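We use cookies to remember your preferences. Accept | Manage settings

Looking after fuzzy cleaning cloths (so they keep on cleaning!)

by Edit Hegedűs

I get more mail about cloths than about anything else on this site, and I love it, because a good looped cloth is my favorite thing in the whole kitchen. It dusts, it polishes, it gets toothpaste off the faucet, and if you treat it decently it will go on doing that for years. Mine came in a bundle of 18 from the hardware store in Bakdale, and I'm still using them.

The loops are what do the work. They grab crumbs and grease and hold on, and that's great on the counter and not so great in the wash, where they also grab every bit of lint from your bath towels. So wash your cloths by themselves, or with something smooth like pillowcases. Warm water, half the detergent you'd normally use, no fabric softener at all. Softener leaves a film, and after a few rounds the cloth just pushes water around in a sad little puddle.

Before you wash, take each one outside by a corner and give it a really good snap. You'll be amazed what flies out.
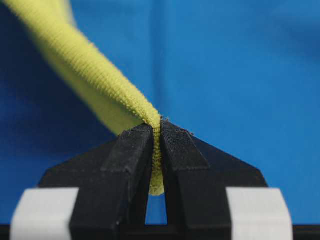

Can I put them in the dryer?
Low heat is fine, and skip the dryer sheets for the same reason you skip softener. I hang mine over the oven rail overnight and they're ready by breakfast.

Now, folding! I used to stuff everything in a drawer and then wonder why I could never find a clean one. Fold in half, then in half again, and you have a pad that fits your hand, with lots of fresh faces to turn to as you go. Wipe, flip, wipe, refold. You can do a whole bathroom with one cloth this way if you start at the mirror and finish at the floor (please do go in that order).

Colors help too. In our house yellowish green is for the kitchen, blue is for windows and pink is for the bathroom, and even my brother-in-law has learned it. Pick whatever you like and write it on a bit of tape inside the cupboard door.

For greasy spots on a painted work surface or a tabletop, get the cloth damp, wring it as hard as you can, and press for a few seconds before you rub. Then go over it again with a dry one. If you've got crumbs stuck along an edge, roll a corner of the cloth into a point and run that down the seam. 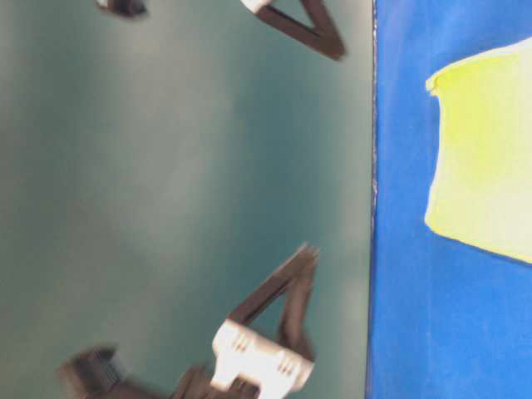
A rolled corner also gets into window tracks, around the base of the faucet and between the stove and the counter, where I found an entire birthday candle in February. Wrap it over the end of a butter knife for the really narrow places, and go gently so you don't scratch anything.

When a cloth gets stiff or starts to smell even after washing, soak it for an hour in a bucket of hot water with 3 spoonfuls of washing soda, then rinse until the water runs clear. That brings most of them right back. The ones that don't come back go out to the garage for bike chains and muddy boots, and they have a wonderful second life out there!

Next time: dish brushes, and how I finally got the wooden one to stop splitting.

Share this page | 200 shares | 18 comments

Contact | Copyright Edit Hegedűs | Back to top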